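Subject: Re: [worksite-l] sorting arms and the people who used to do the sorting

> We are being offered two arms for the dish return at our canteen.
> Management says no jobs will go. I would like to hear from
> anyone whose site has been through it. What happened to the
> people on the line after the first few months? And who does the
> setup? Our vendor is vague on that point.

I work at the Muten plant kitchen in Drostska. We wash and sort the plastic dishes for the plant and for Cocco, the day nursery next door, so a large part of what comes through is bowls, plates and cups in bright colors. Evov put in the arms for us. I was on the sorting line before that and I am still there, with a different job title and mostly the same shoes.

On jobs: we had 5 people on sorting and we still have 5. Management kept its word there. One person left for another plant and was replaced, but the replacement was hired on a lower grade, as "cell attendant." The old grade was "line operative, washing and sorting." If you take one thing from this message, get the grade settled in writing before the arms come in. We did not, and it took until March to get the new person moved up.

On what the work is now: before, you stood at the belt and your hands knew what to do. You could talk to the person across from you. Now each of us looks after an arm for part of the shift and does hand work for the rest. Looking after an arm means laying out dishes for it, watching it, stopping it when it gets a bad grip, and writing down what it did. There is less lifting. My shoulders are better than they were and I would not go back to the full belt. On the other hand the watching is tiring in a way I did not expect, and you can't chat much while you do it. Two of the older people on my shift asked for more belt time and got it. Please ask for that option too.

On setup: this is the part your vendor is vague on, and ours was too. The Evov people did the mounting and the first week. After that, setup is us. New dish shapes have to be tried out on a table before they go on the line. Cups are the slow ones. A cup can be standing up, lying on its side, or sitting in a bowl, and each of those wants a different approach. Plates and shallow bowls have their own troubles — there isn't much of an edge to take hold of.

We got 60 minutes a shift for this, on paper. It often runs over, and for a long time the overrun was counted against our breaks. Now there is a sheet and it gets paid. Ask who pays for the overrun.

On the numbers: our manager likes to quote 91 percent of picks done without a person stepping in. I don't dispute it. But the remaining picks are the ones we are there for, and they do not come evenly. You can stand for a long stretch with nothing to do and then get several in a row. Any staffing plan that takes the 91 and works out how many people it can do without is going to leave somebody running between tables. They tried one person to 2 arms here on the late shift and dropped it after complaints. It is one to one again.

A few smaller things, in no order. Keep the stop button where the shortest person can reach it. Get a mat for whoever is standing. Ask for cables to be run properly before you sign off on the area, and don't let them tell you it will be done later. Insist that the log is about the arm and does not have your name on each line. We had names at first. People began to wait too long before pressing stop, so as not to look bad, and that is a poor habit to teach anyone near a moving machine.

Setup work with the plastic dishes: 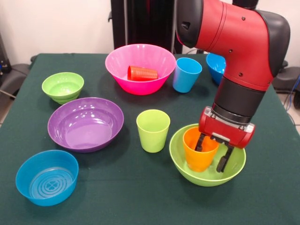
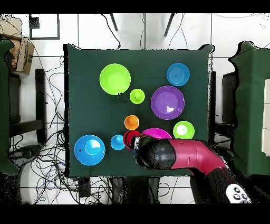

As for training, we were given one afternoon and a binder. The binder was for a different model. What helped was having a person from each shift spend a full week with the Evov technician and then teach the others at their own pace. It cost the company some hours and they grumbled, but after that the calls to the vendor went down. I would put that in your agreement as well.

I can send the wording we ended up with on grades and on the overrun sheet if it is any use. It is two pages and not well written, but both sides signed it. I am on lates until Monday, so I may be slow to reply.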